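The Ferry to Idau

My grandmother always said you should arrive in Idau by water, and so, the September after she left me her house there, I did, although there has been a perfectly good road for years and the bus is cheaper.

The ferry was called the Pritemus, and she carried 40 passengers when the weather was kind. That morning she carried 4, counting a brown dog who seemed to know the crew. I sat on the bench by the rail with a paper sack of rolls on my lap and the house key on a string around my neck, the way I had worn it as a child, and I thought about what I would say to a house I hadn't visited since I was small enough to sleep in a drawer.

A woman in a green raincoat sat down beside me and asked where I was headed. I told her, and she put her hand on my arm and kept it there — a warm, dry hand, like a loaf just out of its tin.

"The one with the pear tree," she said. "Your grandmother used to leave pears on my step. She never knocked. I'd open the door for the milk and there they'd be, lined up like schoolchildren."

I said I hadn't known that, and she said there was a good deal about pears I'd be finding out, and would I mind very much if she had one of those rolls. We ate them with the wind pulling at the sack, and gave the last one to the dog, and by then the harbor wall was in sight, with the old MacAulay boatyard behind it and the hill going up steep and yellow.

I found the gate easily. The tree had grown right over the path, so I had to duck to reach the door, and there in the grass were more pears than one person could eat in a month. I put my suitcase down. I picked out the best ones, wiped them on my sleeve, and went back down the hill to look for a step to leave them on, before I had so much as turned the key.
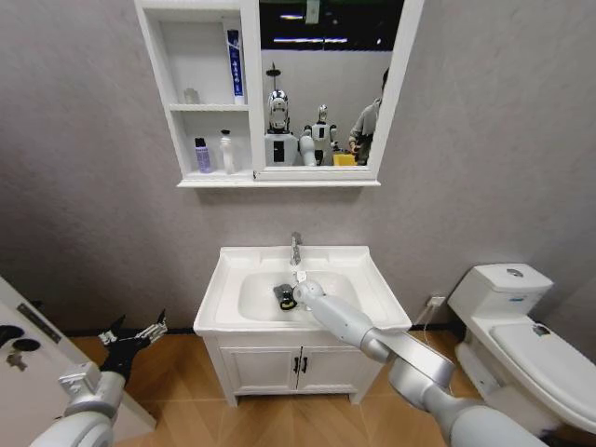

The First Night

It rained after supper, and I lay awake in her bed listening to the pears come down.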